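I've been selling cleaning bits out of my little shop for 12 years, and the Vusudia floor set is the one I keep taking home myself. It's a scrub brush and a cloth. Pretty plain stuff, but I love it!

The brush is pale green with white bristles, and the handle is long and curved with a rounded hook at the tip (I hang mine on the laundry room door). I like the curve more than I expected to – my knuckles stay off the tile when I get in along the baseboards. The cloth is a pinkish red, so I never mix it up with my dish towels.

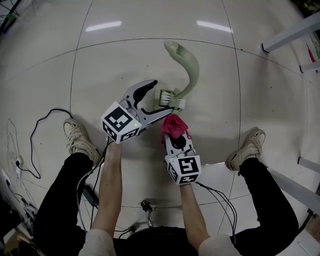 ## How I use it

I do shiny tile in small patches. Brush first, with warm water and a tiny squirt of dish soap, then I go over it with the cloth before the soap dries and leaves streaks. Sitting down on the floor for the stubborn spots is fine by me, I put a podcast on and scoot along.

Please don't use the brush on waxed wood. Boglárka Gulyás wrote to me in March about dull marks on her hallway boards, and she was right, I should have put that on the page sooner. So now it's here.

## Ordering

- Item number: 367
- In the pack: one brush, one cloth
- Extra cloths: sold in packs of 4
- Cloth care: warm wash, no fabric softener

Orders go out from the Trustmont shop. If you're buying for a school or an office and need 100 or more, send me a note first – I don't keep that many on the shelf.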